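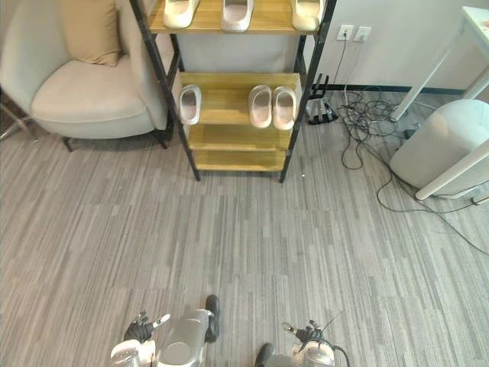

Re: Fornavura tour, excerpt files and posting order

On 23rd August the Stemton list admin wrote:

> The excerpt file for Fornavura opens in the middle of chapter
> two and has no line breaks after page 30. Should we post it as
> it is, or wait for a new one? Two blogs also have the same
> excerpt. The schedule says each stop gets its own.

Please wait. The file you have was exported from the advance copy, and the publisher (Dovel) changed the chapter breaks after that. I have asked for a clean copy in plain text and will send it to the list when it arrives.

On the duplicate: the second blog should use the passage starting on page 154 of the finished book. It runs to almost 2864 words, so cut it at the first scene break. Do not go past the scene in the ferry office, which gives away who wrote the letters.

Other points for hosts:

The tour has 38 stops. Reviews and excerpts go up in the morning, author interviews in the afternoon.

Use the new cover. The old one still has Sopacua as the series title, and that name now belongs to book two only.

The giveaway form is the same for every stop. Paste the code at the end of the post and leave the entry options alone.

Reviews under three stars can be held until the tour is over. Send me a note and I will give you an excerpt for your date.

Book two is due in January. Sign-ups for that tour are not open yet.

Tour desk, Stemton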